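Prevuveo Evening Program
Home Storage, Unit 3: Open shelving

Reading for this unit is the Tirkport handout on wall units, first 2 sections only. Bring your shelf sketch from last time.

Open cubbies have no doors, so everything in them is on view. Before you put anything back on a shelf, sort it into 3 groups: used daily, used sometimes, and stored. Daily things go between waist and eye level. Stored things go high up, or they go in a closet and leave the shelf altogether.

Terms to know
Cubby — a small open compartment, usually square.
Anchor — the fitting that holds a unit to the wall.
Clear space — any part of a shelf left empty on purpose.

Boxes work well for small items. Pick one color close to the shelf and keep to it. A bright object will draw the eye on a white unit, so use few of them and decide where they go last.

Exercise: empty one compartment at home, wipe it, and return only what belongs there. Write down what you moved and where it went.

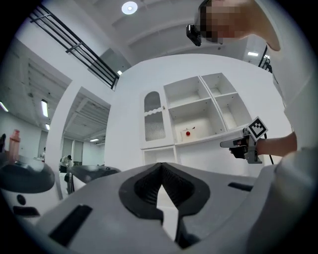
Tirkport, November — The white wall unit has open compartments of different sizes. The top two cubbies are empty. The central one holds a small white box and a small, glossy red object. For next class, draw the unit and mark where you would put daily items.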